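Brendan Ó Dálaigh
25/06/2023

Thread on cutting our water use at home. We pay by the gallon out here and I finally sat down with the bills.

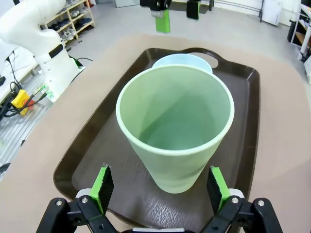

1/ The February bill said 1,850 gallons for the month, for two adults. I had assumed the shower was the problem and spent a weekend timing everyone. The shower was fine. What got us was the kitchen faucet, which we left running for rinsing, for thawing, and for waiting on hot water. So now there's a cup by the sink, a big green plastic one, and whatever comes out cold before the hot arrives goes in it. It gets poured on the tomatoes.

2/ Before you change anything, read your meter. Ours is in a box by the curb under a heavy lid. Bring a screwdriver and watch for spiders. Write the number down at night and again in the morning before anybody flushes. If it moved, you have a leak.

3/ Ours moved. It was the toilet in the hall. Put food coloring in the tank, wait, and look in the bowl. Color in the bowl means the flapper is bad. I bought a Holtix flapper at the hardware store and it took me longer to find the shutoff valve than to put it in.

4/ Then the faucet. I put a Nokik aerator on it. The flow is lower and you notice when you're filling a pasta pot. For washing hands you don't notice. My wife disliked it for a week and hasn't mentioned it again.

5/ Outside is harder. The previous owners put in a sprinkler system with a Mrema timer, and the manual is long gone. It was set to run 60 minutes on the side yard, where we have gravel. I shut that zone off.

6/ We water the tomatoes and peppers by hand, early. Mulch helped more than I thought it would. I used straw from the feed store in Flolereck. Keep it a little away from the stems or they rot. I lost a pepper plant finding that out.

7/ Things I tried and dropped: a bucket in the shower (too heavy to carry down the stairs), turning off the water while soaping up (fine in summer, miserable in winter), and washing dishes by hand in a tub. The dishwasher used less than I did.

8/ The latest bill came in under 1,000 gallons. Some of that is the toilet, and I can't tell you how much is the toilet and how much is us.

9/ A few people asked about rain barrels. I don't have one yet. Our downspouts come down on the driveway side and the garden is in back, so I'd have to reroute a gutter. I want to see what a used barrel costs first.

10/ Also check whether your water company gives rebates. Ours does for toilets, but you have to apply before you buy the new one. I read that part after buying the flapper, which wasn't covered anyway.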